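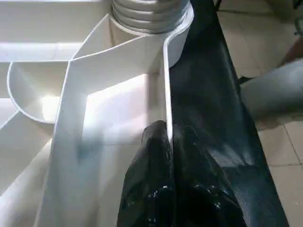

Section 3. Assembling the Base and Uprights

This section applies to the Futesus freestanding rack supplied by Stanimton, in the standard and tall versions. It covers work from the unpacked parts to a standing rack without shelves. Shelf fitting is described in Section 4, and wall restraint in Section 5. Readers replacing a single tube on a rack already in service should go directly to 3.4.

3.1 Before starting

Clear a level surface large enough for the base frame to lie flat with all of its edges supported. Cover the surface with a mat or a folded blanket. A dark covering is preferred, as small white fittings are easier to find on it.

Allow 900 mm of free height above the work surface for the standard version. For the tall version, carry out steps 5 to 7 on the floor.

Check the parts against the packing list in Section 2. Report missing or damaged parts to the Simport service desk before assembly begins. Parts that have been assembled and then taken apart again are handled under the return procedure in Section 9.

Note: The base frame has a right and a left end. The two ends are molded differently and cannot be exchanged.

3.2 Preparing the base frame

1. Lay the base frame on the covered surface with the open compartments facing up.

2. Remove all packing film from the channels and recesses. Film is often caught where a sloped panel meets a side wall. Run a finger along each seam.

3. Inspect the rims of the round holders. A rim with a crack or a sharp burr must not be used.

4. Press down lightly on each corner in turn. If the frame rocks, turn the mat or choose another surface. Do not correct rocking by placing paper or card beneath one corner.

Caution: Do not lift the base frame by the rim of a holder. Use both hands and grip the outer edges.

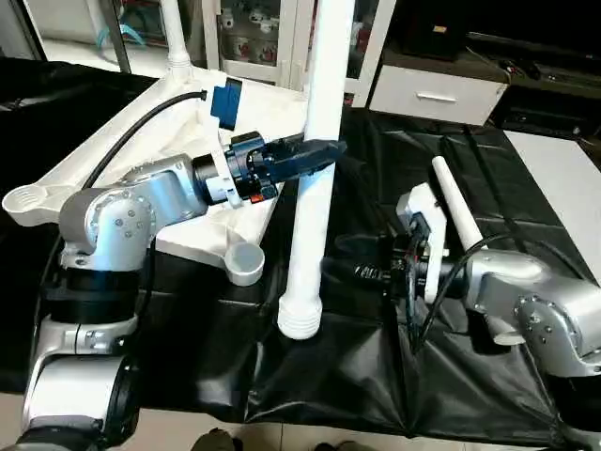 Figure 2. Base frame laid flat on the work surface, with a tall tube standing upright.

3.3 Fitting the uprights

Sort the tubes by length before fitting the first one. The long tubes carry the load — the short, thin tubes only guide the side panels and must never be used in their place. Each long tube has a ridged end and a plain end. The ridged end always goes down.

5. Hold the first long tube vertically over its socket. Lower it until the ridged end touches the bottom of the socket.

6. Turn the tube clockwise by hand until it stops. The thread should engage within the first turn. If it does not, lift the tube out, check the thread for film or dust, and begin again.

7. Fit the remaining long tubes in the same way. Work on opposite corners, so that the frame stays balanced while it is only partly loaded.

Caution: Do not use pliers, a strap wrench, or any other gripping tool on the tubes. Damage to the surface caused by tools is excluded from the warranty.

Note: A long tube may be stood on its ridged end on a flat surface for a short time while the next part is being prepared. Keep it away from the edge of the table, and do not leave it standing if children or animals can enter the room.

When all long tubes are in place, grasp each one at mid-height and pull gently to the side. A small amount of movement is normal at this stage and is taken up when the first shelf is fitted. Movement at the socket itself is not normal. In that case, unscrew the tube and repeat steps 5 and 6.

Leave the uprights standing for 20 minutes before continuing if the parts were brought in from a cold vehicle or storeroom. Check the tightness of each tube again after this time.

3.4 Handling and cleaning tall cylindrical parts 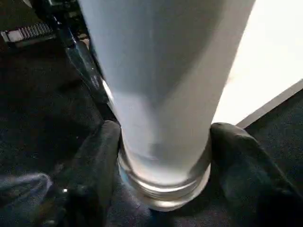 Tall parts should be held low and steadied from both sides whenever they are moved by themselves. They are easily tipped by a push near the top, and a part held on one side only may swing as it is lifted. Before a part is put away or passed to another person, its full length should be checked in good light. Faint smudges, such as those on the pale cylinder shown with this section, are hard to see from the front and should be wiped off with a soft cloth dampened with water. Where a part has a clear base, the thin lips around it should be wiped separately, following the curve. Dry the part fully before storing it.

Do not use scouring powder, alcohol, or glass cleaner containing ammonia on any white plastic part. Adhesive left by labels may be removed with warm water and a mild dish soap. The cleaner sold under the Agarwal name is approved for the tubes but not for the base frame.

To replace a single tube on a rack in service:

a. Empty all shelves.
b. Remove the shelves and side panels as described in Section 4, working from the top down.
c. Unscrew the worn tube counterclockwise while a second person steadies the rack.
d. Fit the new tube following steps 5 and 6.
e. Refit the panels and shelves, and repeat the side pull test before reloading.

3.5 Checks after assembly

The rack should be checked again 7 days after first use and then every August, or whenever it is moved to another room. Record each check in the table inside the back cover. Racks used in schools or public buildings are subject to the additional checks in Appendix B.

Revised November 16, 2021. Technical editor: Ute Kuhlmann.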